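Subject: Re: [floor-systems] Review quota and bench time after the Wultura changeover

On 23 May 2023, Brayden MacLeod wrote:

> Two things from the Sturville side before the new rota is fixed.
>
> 1. The handlers who moved from the benches to the review desk in February were told the desk would be half their shift. For most of them it is now all of it. Is that the plan, or did it drift?
>
> 2. The quota of 50 episodes per shift assumes every episode takes the same time to review. Cluttered tables take much longer than clean ones, and people are skipping the notes field to keep up.
>
> I would also like to know who signs off a disputed label. At the moment it goes to whoever is nearest.
>
> Brayden

Brayden, all,

Answers in order.

**Bench time.** It drifted. The February plan had each handler on the desk for the first half of the shift and on the benches for the second. When the Kennedy line went over to automatic picking, its manual stations were closed and the second half had nowhere to go. The rota draft restores split shifts by moving desk staff to the exceptions bench, where items the arm refuses are still packed by hand. That bench is short of people in the late shift anyway. Pay grade stays with the person, whichever half they are working.

**Quota.** Agreed that a flat number is wrong. I pulled the log for the simulated runs only:

- episodes reviewed since the changeover: 3644
- returned for a second review: 194
- of those, returned with an empty notes field: 113

The last line is the one that costs us. The second reviewer has to replay the whole episode to find out what the first one objected to. Proposal: drop the flat quota, weight each episode by the number of loose items in the scene file, and block submission of a "fail" label when the notes field is empty. A "pass" can still go through without a note.

I don't want review speed used in individual appraisals while the weighting is being tested. Ekex management has this in writing from me and has not objected. If a team lead raises it in a one-to-one, forward me the wording.

**Disputed labels.** They go to the shift's senior reviewer, who must have bench experience. The simulator team can comment on the physics but does not vote. A handler who has spent years picking up awkward items by hand is the better judge of whether a grasp approach makes sense, and that judgment is what the desk is there to collect.

**Views.** Several reviewers label from the room view alone. Please stop. A gap between the gripper and an item is hard to judge from across the room, and the close view doesn't show enough of the table to replace it. Open both before choosing a label. The household set is a fair test of the habit, with long thin items and irregular shapes on the same tabletop.
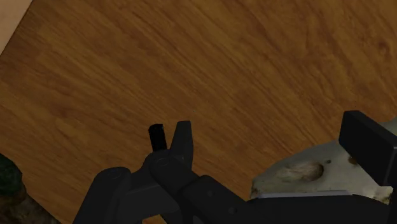
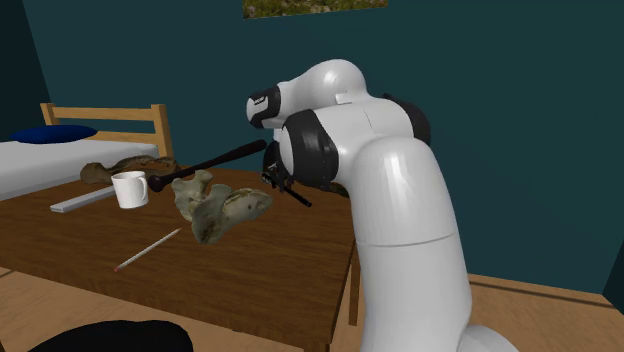

*Wultura household set, simulated. First: close view at the open gripper. Second: room view with the table, bat, mug and pencil.*

Comments on the weighting to the list, please. Rota objections can go to me directly if you don't want them archived.

Floor Systems, Ekex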